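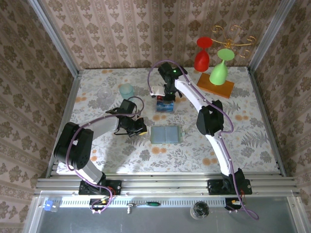 My little table corner, fern cloth and all. Look at the wallpaper behind the goblets.

Kitchen & Table > Linens > Mixing patterns

Last updated 14 Jun 2025

Is a leaf print tablecloth too much against damask wallpaper?

Wurnard
I have a small square table with walls on three sides, and the walls are papered in a pinkish-beige damask with brown flowers in bands going up and down. I love that paper and it is staying. In February I bought a white cloth with gray ferns and leaves on it, plus orange-tan dots, and I was so pleased with it in the store! Now my sister says it gives her a headache. I also keep a couple of stemmed goblets at the back right, one green and one red, upside down on a wooden block, with a gold wire scroll ornament behind them. Then there's a light blue tray, a clear bowl and a blue cup. Do I swap the cloth or clear some of the other stuff off? I'd like to spend under 60 dollars.

Pruline
I'd keep the cloth. It has a white background and most of the print is gray, so it's fairly quiet next to that paper, and the orange dots are kind to the brown (and to your block). What bothers me is the blue. You've got it in the tray and again in the cup, and there's none of it in the walls. Try a plain wooden or cream tray for a week and see if your sister still complains. The gold scroll thing is lovely where it is - curls on curls, I know, but it looks like it belongs with the damask.
One more thing, if those goblets stay upside down for long, lift them now and then and wipe the rims. Mine picked up a ring of dust and it took 2 washes to get it off.

Umov
plain cloth. done

Claeys
I'm halfway between you two. I had a busy paper in my dining nook for over 5 years and what worked for me was a plain linen runner down the middle of a patterned cloth. You still get your ferns at the sides, and the bowl and tray have something calm to sit on. Wash the runner before you cut or hem it, mine shrank and now it stops short at one end. I'd leave the red and green goblets alone, I like a bit of color in a corner like that.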